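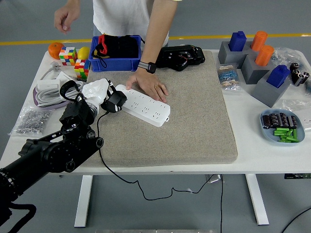
Power strip on the felt mat, fruit and puzzle cubes along the back. Big tidy-up thread, let's go!

1/ I have been putting off the big white table since the start of October and this week I finally went at it. I am way too happy about this. Thread on cables, felt, bins and one very good power strip.

2/ First, the mat. It's a big beige felt one and it covers the middle of the tabletop. Best thing I have bought for this room, no contest. Small parts stay where you put them, hard stuff doesn't scratch the table, and it's so quiet! I used to hear every dropped screw two rooms away.

3/ People keep asking where it came from. It's from Fleline, I got the largest size they make. A lint roller gets the crumbs off. Don't use a wet sponge, I did that once and it took two days to dry out.

4/ Now the power strip. Long, white, rows of small sockets all along the top. It used to live on the floor behind the table and I'd be down on my knees with a flashlight every time I wanted to plug something in. Never again.

5/ My rule for this tidy was that the strip gets its place first and everything else fits in after it. I'd always done it the other way round (boxes, then tools, then power wherever there was a gap) and I'd always ended up with a cord across my lap.

6/ Tip if you're doing this at home: lay the strip on the table and try it at a few angles before you commit to anything. Straight along the back looks neat, but the fat adapters lean on each other. A bit of a slant can work so much better than you'd think.

7/ And unplug it before you move it around! Yes, every time. Check the cord from end to end while you're at it. I threw one old strip out last year because the cord had gone stiff near the plug and I didn't like the feel of it.

8/ Cables. Oh boy. There's a white coil on the left side with a power adapter in the same pile, plus a purple-gray strap. That pile is what's left after the sorting, so please picture the before.

9/ I went through the whole cable drawer and got it down to 21. The drawer closes! I opened and closed it a few times just to enjoy it.

10/ How I sort them: if I know what it charges, it gets a paper tag and a loose coil. If I don't know, it goes in an envelope with the month written on it. This one says October. If I haven't gone looking by spring, off to the electronics recycling it goes.

11/ Loose coils, please. Tight ones wrapped around your hand get kinked, and then they never lie flat again. I make them the size of a small plate and tuck the end through.

12/ The little hardware is in a clear plastic bag at the front left, all silver bits. I love a clear bag. I've tried jars, tins and one of those cabinets with the tiny drawers, and I always go back to bags because I can see what's in there and squash it flat.

13/ Blue bin on the right! It's plastic, it's tough, and it takes all the soft stuff. The black fabric with the red edge is in there now, with a loop hanging over the front. I meant to fold it. I did not fold it.

14/ If you want a bin like it, mine came from Alaoui, the housewares place. Go look at the bottom shelves, the good sturdy ones are never at eye level.

15/ The back edge is for fun things. An orange, a lemon, a Rubik's cube and a smaller puzzle cube. I know every tidying book says clear surfaces, but I like a bit of color to look at, and the orange is a snack.

16/ The small cube is much harder on my fingers than the big one, by the way. Same idea, tiny turns. Great for when you're on hold with the phone company.

17/ Three gray blocks on the right, each with a colored piece in its hole. They get their own side of the table and I won't hear a word against them. Chunky things in a row make me so happy.

18/ Still to do: a hook for the purple-gray strap, labels for the bags, and something for the cable on the floor. I'm looking at the stick-on clips from Rornora. If you've used them on a painted wall, tell me how they came off!

19/ Thanks for all the nice replies on the drawer post, I read every one. Next up is the shelf over the door, and I already know there's a box of old light bulbs up there - wish me luck.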